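Hirnell floating shelf, 40 inch

I bought the Hirnell after my old Grarnham shelf came off the wall at 10 one Tuesday night and took the cookbooks with it. The Hirnell has a hidden bracket and six screws, and the instructions are four drawings of a very calm man.
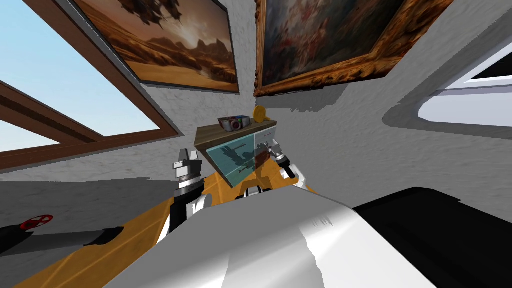 Mine went up in an afternoon, swearing included. It sags a little under the big atlas - so do I. The wall plugs are junk, so buy better ones. Four stars, and I'd give Grarnham none if the site allowed it.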